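Thursday, August 18, 2022
By Nokuthula Jacobs

Ray Mokgethi has cooked fish at home in Zillthorpe for 30 years, and he still buys it whole. "You pay less and you get the head for stock," he says. He fishes the Gosero in December and uses the market the rest of the year.

He learned from his mother, who cleaned every catch in the kitchen sink. He does the same — scales first, then the gut, then plenty of cold water.
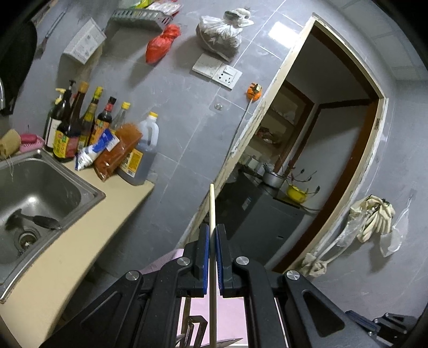

On freshness

"Smell the gills before you look at anything else," Mokgethi says. He won't buy a fish that has been out of ice, and he cooks it within a day. Lemon goes on at the table. "Put it on early and the flesh turns chalky."

His evening class at the Kurside hall takes 12 people and costs $30. Most have never handled a whole fish. He starts them on soup, where a rough cut doesn't matter.

On serving

At home the fish goes out on one plate and everyone helps themselves. He puts a cloth on the table, even on weeknights.

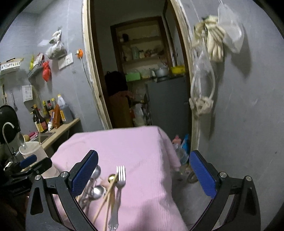
On what comes next

Mokgethi wants to add a smoking class if the hall agrees. "They're worried about the alarm," he says. "Fair enough."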